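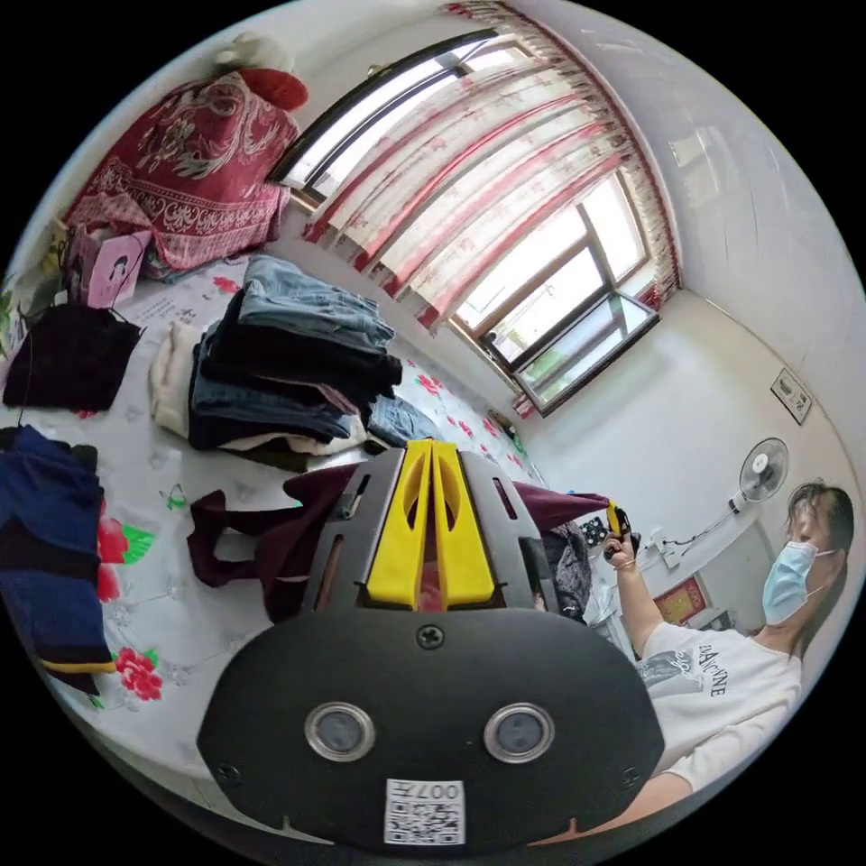
Home & Laundry

1/ Monday is folding day. Everything comes off the line and goes straight onto the bed, on top of the rose sheet, and I don't get the bed back until it's all put away.

2/ Jeans first. They're the heaviest, so they make a good base, but I always find another pair halfway down and it ends up on top of the sweaters. Light blue pair is the current top of the stack.

3/ Dark things go together. Black, navy, and the maroon one, which I leave for late in the job – it slides around and won't hold a crease.

4/ The cream sweater gets tucked in beside the stack. I don't hang sweaters anymore. The last one I hung grew 2 inches in the shoulders.

5/ Someone asked about the red floral blanket. Bought it at the Saturday market in Gastard. It gets folded up at the corner of the bed during the day and the plush in the red hat sits on it.

6/ Window open the whole time. The curtain stays drawn across and there's still plenty of light to tell black from navy, most days.

7/ Knits stay flat. The black one waits at the far side of the bed until the drawer has room. The drawer does not have room.

8/ Yes, I've seen the Skundismont folding method. Tried it for a week. Everything stood up in neat little rows and then I pulled out one shirt and the row fell over.

9/ Next job is the closet shelf – 6 hangers to replace and a bag of winter socks to sort. Will post when I get to it.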